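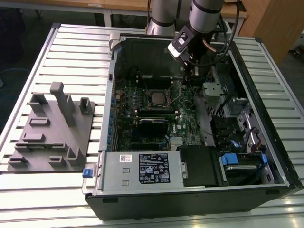 Project Report: A Planning and Perception Stack for Opening Up Desktop PCs

What we set out to do

Our capstone was a software project from start to finish. The arm, the slotted bench and the fixture plate were already set up in the lab, and our job was to write everything that sits between "there is a computer on the rails" and "the gripper is over the right part, at the right angle, and knows what to do next." We called the planner Karnik and the perception module Cevix, and by the end of term we were far too attached to both of them.

The test machine was a Dell tower, laid on its side with the panel off. What a great object to work on! Inside one case you get shiny metal, matte black plastic, thin wires, deep corners and a green board crowded with tiny parts, and every one of those breaks a different assumption in your code.

Perception (Cevix)

Cevix takes the view from a fixed camera at the bench and returns a list of parts with poses. Our first version tried to find everything at once, and it was hopeless. The second finds the case opening, then the motherboard, and then searches for smaller parts relative to the board. Once you know where the board is, the memory slots can only be in so many places, and the false matches drop away.

Colour turned out to be our best friend. The blue plastic on this model (the slot latches, the clips on the hard drive, the release handle on the power supply end) stands out against black and silver, so we wrote a small colour pass that runs before the learned detector. It's maybe the least fashionable code in the repo and we love it. The processor was harder. Its silver lid reflects whatever is above it, including the arm, and the estimate would slide sideways as the wrist moved in. We now lock that pose before the approach and refuse updates while the gripper is overhead.

Wires are still not solved. Cevix marks the yellow, orange and black bundles as a keep-out blob with a margin, and leaves it at that.

Planning (Karnik)

Karnik has 2 layers. The upper one is a task graph: which part has to come out before which. The lower one is a sampling-based motion planner with the case modelled as a box with no lid and the contents added as simple shapes.

The lesson that cost us the most time was about the walls of the case. A path can be perfectly safe for the gripper and still drag the arm's cables across the rim. We'd modelled the links and forgotten the cables completely. Adding a fat capsule around the wrist fixed most of it, at the price of losing a few grasps near the drive cage that we know are reachable.

We also added a hover pose above every target. The arm stops there, Cevix compares what it expected with what it sees, and Karnik either carries on or replans. Watching it pause, change its mind and come in from a different side was the best moment of the whole project!

Control and tooling

For the last stretch of each approach we switch from position control to a compliant mode and cap the force. Tuning that cap was tedious, so we built a log viewer named Plultport, which lines up camera stills, joint positions and planner decisions on a single timeline. It started as an evening hack and became the thing we opened first every morning. If you're starting a similar project, write your viewer in week one.

Results

We chose 5 target parts and ran the hover check on each. The approach was reliable for 2 of them, the fan shroud and the power supply handle. Another 2, the hard drive and the expansion card, worked when the case was squared up to the rails and got worse as we rotated it. The processor lever beat us. It's too thin for Cevix to place with any confidence.

Future work

Proper cable modelling comes first, then a second viewpoint to see down beside the drive cage. We'd also like to learn the task graph from demonstrations, as ours was typed in by hand for a single model of tower. The Vương branch of the repo has an early attempt at this. It compiles, and the README lists what's missing.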